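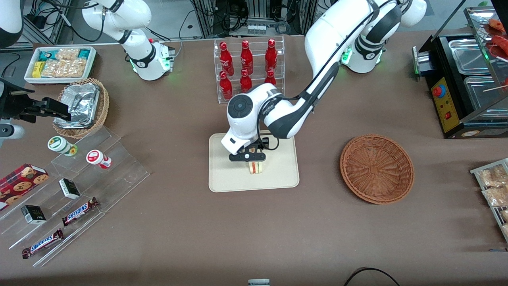
Estrella Manríquez wrote to me last month to say that her mail-order pills had been sitting in a metal mailbox all afternoon in the sun, and did I have any bright ideas, because I'd gone on and on about spice jars for weeks and she figured it was time I got around to the medicine cabinet. Fair enough! I have opinions about the medicine cabinet.

I should say up front that I'm a tidy-the-house person and no kind of pharmacist. If a tip on this page ever disagrees with the label or with your own pharmacist, go with them. They're also usually happy to answer a quick phone question, and ours at Holroyd has talked me down from some silly ideas.

## Start by moving it out of the bathroom

I know, it's called a bathroom cabinet and it has the little shelves and everything. But showers make steam, and most pills want to live somewhere cool and dry. Ours moved to a high shelf in the hall closet, in a lidded bin with a latch. The bathroom got the toothpaste and the cotton balls and looks a lot better for it.

The kitchen can work too if you stay away from the stove, the dishwasher, the top of the fridge (warm up there, go feel it) and the sunny end of the counter. High up is best, and a latch is better if you have kids or grandkids coming through. Those childproof caps slow kids down but they aren't a lock, so the bottle goes back up on the shelf right after the dose, even if you'll need it again in a few hours.

Visitors' bags are the one I always forget. My aunt carries her pills in her purse and drops the purse on the floor by the couch. I put a hook by the coats at adult height and now I just say "let me hang that up for you" at the door.

## Mail-order without the sweating

Back to Estrella and her mailbox. We get our refills through Trusura, and after one hot summer I made some changes that cost me nothing.

- Ask when it ships. Most mail pharmacies will text or email a tracking number if you turn that on in your account settings, and it's usually off until you do.
- Put a cooler on the porch on delivery day. Ours is an old picnic one with "PACKAGES PLEASE" on the lid in marker. No ice in it for ordinary pills, the shade and the lid are what you're after.
- If it's something that has to stay cold, call before they ship it and ask what day it goes out, how it's packed, and whether a signature is needed. I'd have those sent to a workplace or picked up at a counter if there's any way to do it.
- Open the box the day it comes. Check the name, the drug, the strength and the directions against your old bottle. If the pills look different, call and ask before you take one. Generics switch makers and it can be perfectly fine, but you want to hear that from a person.

And if you think a package got cooked or frozen, don't guess. Keep the box and the packing, call the pharmacy, and tell them how long it was out. They deal with this all the time.

## The refill calendar

My worst habit used to be noticing I was low when I could see the bottom of the bottle. Mail takes time, prescriptions run out of refills, doctors' offices go on vacation – and there I'd be on the phone at 2 in the afternoon listening to flute music.

What I do now is very low-tech. When a new bottle comes I look at how many days it covers, go to the kitchen calendar, and write REFILL two weeks before it runs out. That's the date I order. I also write the number of refills left next to it, and when it says zero I write CALL DR. instead, which gives the office plenty of time to get back to me.

Joon-young Wi told me he uses an app called Pladari that buzzes at him, and he loves it. I tried it and ignored the buzzing inside a week, the same way I ignore the dryer. If you're a phone person, go for it. If you're a paper person, don't let anybody shame you out of your calendar!

One more thing on refills. Ask if your various bottles can be lined up so they all come due together. Some pharmacies call it syncing. It took one phone call and a slightly odd short fill to get everybody on the same date, and I've gotten whole chunks of my life back.

## Labels you can read without a flashlight

Pharmacy print is tiny. You can ask for large-print labels and a lot of places will do it free, so ask! In the meantime I use a fat marker on a strip of painter's tape across the cap: AM, PM, or the first name of whoever it belongs to. I had a Planeck label maker for a while and it made very handsome labels, but the tape cartridges were never in the drawer when I wanted one.

Please don't cover the real label, though. You need the name, the strength, the directions and that long Rx number. Mine ends in 3081 and I've read it out loud so often that I could sing it.

Watch the strength especially, when you've got two bottles of the same thing. A doctor changed a dose at our house once and for a week the old bottle and the new bottle stood side by side, one 500 mg and one 1000 mg, same color cap, same everything. I finally got the old one out of there, and the pharmacist told me that was exactly right and I should have done it on day one.

## Pill organizers

I'm a big fan, with some grumbling.

Fill it at the same time every week, at a table, in good light, with the TV off. I do mine after breakfast with a cookie sheet underneath, the kind with a rim, and I'm not crawling around after runaway tablets anymore. One bottle open at a time. Take the lid off, do the whole row, put the lid back on, move that bottle to the left. Then if the phone rings you know where you were.

Some medicines shouldn't go in an organizer at all. They may need their original bottle to stay dry or out of the light, so check before you pour. Those I leave in the bottle, and I put a dried bean in the organizer compartment to remind me there's one more to take. (Don't do the bean if anybody in your house is likely to swallow it, or if there are toddlers.)

Most organizers aren't childproof in the least. Same shelf, same latch.

## Liquids and spoons

Put the cereal spoon down. Kitchen spoons are all different sizes and none of them is a measuring tool. Ask for an oral syringe when you pick up a liquid medicine. They'll generally hand you one, and it has the lines marked in mL, the same as the label.

Rinse it right after you use it with the plunger pulled out, and let both parts dry on a clean towel. I keep ours with a rubber band around the bottle it goes with, or else it ends up in the junk drawer with the batteries and the birthday candles.

If the bottle says shake well, do it every time. And if it came with a "discard after" date, write that date on the cap in big numbers. Antibiotic suspensions in particular have a short life once they're mixed.

## The October clean-out

I do ours every October when I'm swapping the summer and winter coats anyway and the closet's already a disaster. Everything comes out of the bin and onto the bed. Anything expired goes in a bag. Anything I can't identify goes in the bag too, and so does anything left over from somebody's old infection.

Take-back is the best place for the bag. Lots of pharmacies and police stations have a drop box, and your pharmacist will know which is closest. Peel off or black out your name and the Rx number first. If there's truly no drop box near you, most pills can go in the household trash, mixed with something nasty like used coffee grounds or cat litter and sealed in a bag. There's a short list of medicines that are meant to be flushed when you can't get them to a take-back, so look up yours or call and ask. Needles and lancets need a proper sharps container and they don't go in any of the above.

While the bin's empty, wipe it out and write a shopping list for what's missing. Mine always says bandages, thermometer battery.

## The list on the fridge

Last one, and if you only do one thing from this page I'd pick it. Write down everything each person takes: name, strength, how often, what for, and who prescribed it. Put the vitamins and the drugstore stuff on there too, the doctors want to know. Add allergies in red. Add the pharmacy's phone number and the poison control number, 1-800-222-1222 in the US.

One copy goes on the fridge, one goes in your wallet, and I take a picture of it with my phone whenever it changes. Put a date at the top every time you redo it, and throw out the old copies so you don't end up with three versions – I found one behind a magnet last spring that listed cough syrup for a kid who's now in college.

Estrella, let me know how the cooler works out. And if anybody has found a way to get the sticky goo off an amber bottle without an hour of scrubbing, please write in. I've tried oil, baking soda and a hair dryer and I still have a windowsill of tacky bottles I wanted for buttons.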